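Equipment > Storage > Low shelving > Standix two-tier
Last updated: December
3 comments

Standix Two-Tier Low Shelf

Kullside sells the Standix as "the last shelf you'll buy." We have been selling shelves at Hudov for 15 years and have heard that line from most of the companies whose shelves we no longer carry. So we'll stock it, and we think it's a decent unit, but please read this page before you order a row of them.

The Standix is a long, low shelf with two levels, meant for packing rooms, repair counters, school workshops and garages where people want to reach the top without stretching. It ships flat. It comes in yellow, gray and white, and the yellow is the one everybody orders. Kullside says the color improves visibility on a busy floor. Maybe. It also shows every scuff, and the touch-up paint is sold separately.
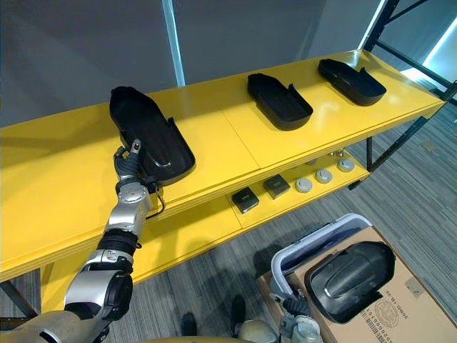 Load rating is where we part ways with the brochure. The figure printed there is for weight spread evenly over the whole shelf, with the unit standing on a level floor and the feet locked. Very few customers load a shelf like that. They put the heavy stuff at the end nearest the door and leave the other end for clipboards. If that sounds like your shop, treat the brochure figure as a ceiling you don't want to get near, and put your heaviest items on the lower level, close to the uprights.

We'd also ask what the rating means for a shelf that gets bumped. Kullside tests at rest. A cart clipping the leg is a different kind of load, and when we asked for side-impact results we were sent the same brochure again. Until we see something better, we suggest fixing the unit to a wall or to its neighbor wherever there's cart traffic. Brackets are in the accessories list and should, in our view, be in the box.

Assembly

The leaflet says one person can put it together with no tools. One person can start it with no tools. You will want a rubber mallet for the end frames and a second pair of hands for the top, which has to drop onto all the corners at once or it binds. Lay the uprights out on the floor first and check that the slots face the same way. They are easy to get wrong and the leaflet drawing is too small to help. If a corner sits high, take it back off. Hammering it down chips the finish and it will still rock.

Level it before you load it. The adjustable feet have plenty of travel, and this is one part of the design we have no complaints about.

The finish

Kullside calls the coating "industrial grade." We have never found out which grade, or who grades it. What we can say is that it wipes down easily and stands up to ordinary cleaning spray. It does not stand up to acetone, and it will mark if you drag anything with a rough underside over it. Lift things. If you can't get your people to lift things, buy a mat.

The gloss is heavier than in the catalog. Under strip lights you get glare off the top, mainly at the far end from wherever you're standing. Some shops have complained. We didn't find it bad enough to send one back, though for close inspection work we would take the gray.
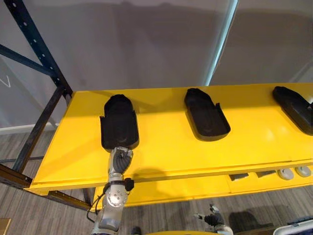
Posted by: Hudov Equipment Desk | Section: Storage

Standix or Vidal?

Most customers looking at this shelf are also looking at the low Vidal, so we might as well deal with it. The Vidal costs more. It is heavier, it goes together faster, and its spare parts have been easier to get. It also has a lip along the front edge that stops small items rolling off, and that same lip makes it a nuisance to sweep clean.

Kullside claims the Standix is "equivalent or better" on every point that matters. It is better on price and it is better for sliding things on and off. On stiffness we don't believe it. Lean on the middle of a long Standix and you can feel it give. The Vidal gives less. Whether that's worth the difference depends on what you keep up there, and for light parts, cartons and paperwork we doubt it is.

If you are replacing an existing Vidal run, be aware that the heights don't match. The Standix top sits a little lower. Joined end to end they leave a step that catches boxes, and there's no adapter, whatever you may have read in the catalog.

About the "modular" claim

Standix units join side to side with clips. They don't stack. The word "modular" on the carton has led at least one customer to stack them anyway, and we would like that not to happen again. If you need more height, buy a tall unit.

The clips are fine when new. After a few moves they loosen, and roughly three seasons of being rearranged seems to be what they're good for in a shop that likes rearranging. Order spares with the shelf. On their own they carry a minimum shipping charge that is more than the clips are worth – we've argued about this with Kullside and lost.

Warranty

Two years on the frame. The coating and the clips are excluded, so the warranty covers the parts least likely to fail. Keep the label from the inside of the left upright. Claims without it get turned down, and it peels off if you clean near it, so take a photo of it on the day you build the thing.

Who should buy it

Small shops that want a low shelf at a sensible price and won't load it to the limit. Schools, probably, with the wall brackets. Anyone who needs a surface things can slide across without catching.

We'd steer you elsewhere if you store liquids in quantity, if you work with solvents, or if your floor is badly out of true. The feet will cope with a sloping floor but a floor with a dip in the middle puts a twist in the longer unit that you can't adjust out.

Ordering notes

Gray and white ship from our own stock. Yellow comes direct from Kullside and the delivery window they quote is optimistic, especially in December. Check the carton corners before you sign for it. A crushed corner nearly always means a bent end frame, and a bent end frame noted on the delivery slip gets replaced without a fight. One reported later is a longer conversation.

Returns are accepted on unbuilt units in the original carton.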